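Plemley teardown kit, notes after the second round

Last updated Sun 11 September

The first round in March went badly enough that I didn't write it up. The Plemley kit ships as a software license, a set of finger profiles, a calibration target and a parts library for desktop PC teardown. You supply the arm and the gripper. In March the library had two chassis in it and neither was one we get in quantity. The current release covers several Dell towers, so I set up again.

Installation took an afternoon. Hand-eye calibration is a guided routine, and the residual it reported was within what Plemley says is acceptable. The license server still wants its own static address, and the manual still gives the wrong default port.
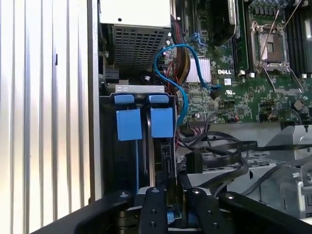

Approach planning is the part that changed most. The old version went straight down to the target and treated everything else as free space. The new one asks for keep-out volumes first, drawn on a reference view of the chassis. Rigid parts are easy. Cables are the problem: the blue SATA lead loops past the power supply in a wide S on its way down to the drives, and no box or cylinder fits that shape without also blocking space the fingers need. I ended up with a chain of short capsules, entered by hand. Jallau's competing package has a spline tool for this. Plemley should copy it.

Speed near a keep-out volume is scaled down automatically. The default scaling is too cautious for my taste, and it can be changed per volume but not globally.

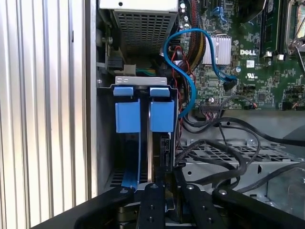
Drive removal is sold as a library skill, so I expected to only enter a part number. You still have to teach the grasp. The skill assumes one handle per bay position and an offset between them, and with two blue handles hanging side by side under one bracket, separated by a narrow gap, that offset has to be right or the finger lands on the wrong one. I taught the left handle and the right handle as separate grasps and ignored the offset field. Teaching both took 5 minutes once I stopped using the pendant jog and switched to hand guiding.

Force limits are set per finger profile. The slim profile allows less than the standard one, and the skill doesn't warn you when the taught pull exceeds it. It just stops with code 507, which the manual lists as "reserved."

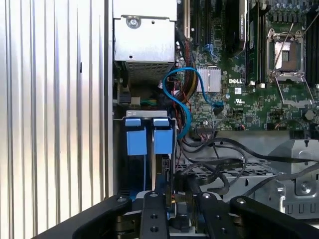
Support answered my ticket on that code the next day and said the text would be fixed. They also sent a log viewer that isn't in the download area, and it is better than the built-in one. Ask for it.

Price is $2,681 for a single-cell license, with library updates for a year. Extra chassis definitions on request are $127 each. If you process mixed lots, that second number matters more than the first.
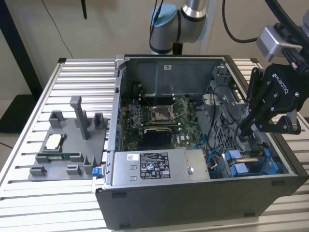
Gaetano Donati wrote back that the chassis fee is negotiable if you send in your own keep-out volumes, and that he has paid it only once. He also thinks I'm wrong about the offset field: it works if you zero it against the right bay first. I haven't tried that yet.

Still open: memory module removal, which is marked beta, and the export to Nasrallah's cell scheduler, which fails on any job name with a space in it.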